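Sat 26 December

The house is quiet today, so I finally sat down with my grandmother's bread notebook. It has 67 recipes in it, most in pencil, a few in a blue pen that has nearly faded out. She gave almost no oven temperatures. "Hot" and "not so hot" is all you get.

I started with the rye she called Flurness bread, after the village her own mother came from. I had tried it once before, in March, and it came out like a brick. This time I used 400 grams of rye flour and let the sponge sit overnight on top of the fridge.
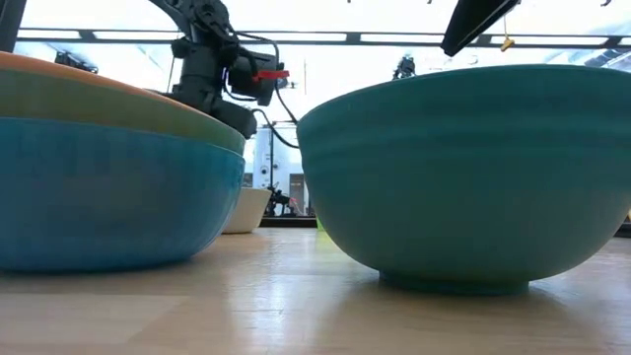
Rye dough doesn't behave like wheat dough. It stays sticky however long you work it, and adding flour only makes the loaf dry. It also needs space to rise, and I used to cram it into whatever was clean. A big bowl like the teal one is a better size for a double batch, and the smaller ones that nest inside the blue bowl will do for seeds and salt. My grandmother mixed hers in a dishpan.

The second thing I changed was the water. The notebook says "warm milk or water" and I had always gone with milk. Water gave a plainer crumb and a harder crust, and I prefer it.

I took half a loaf over to Dwight Marchand, who grew up on the same kind of bread. He ate two slices with butter and said it needed caraway. The notebook doesn't mention caraway anywhere on that page, but there is a brown stain over the bottom line, so he may be right. I'll put a spoonful in the next one.

The other half is in the bread box, cut side down. Next up is the potato loaf on the facing page.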